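Proyecto Skotasari: memoria del segundo trimestre
Taller de robótica, Hendport

Cuando Alun Phillips nos propuso en mayo que el brazo aprendiera a pasar piezas de una bandeja a otra, a todos nos pareció cosa de una tarde – y qué equivocados estábamos, aunque también qué bien lo hemos pasado.

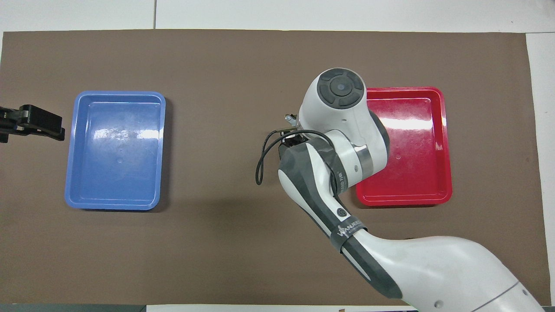

Tiempo de lectura: 2 min | 453 palabras en la memoria completa

Trabajamos con la bandeja azul a la izquierda y la roja a la derecha, las dos sobre el tapete marrón, y procuramos colocarlas siempre igual antes de empezar. El grupo de El-Sayed se encargó de los puntos de paso de la muñeca, que dieron bastante guerra, y nosotros de anotar con paciencia cada intento en el cuaderno del taller. Al cerrar el trimestre llevábamos 1.242 intentos apuntados, con sus tachones y todo.

Nos queda pendiente repetir las pruebas con piezas más pequeñas antes de la muestra de Skustamthorpe, a la que vamos con muchísima ilusión.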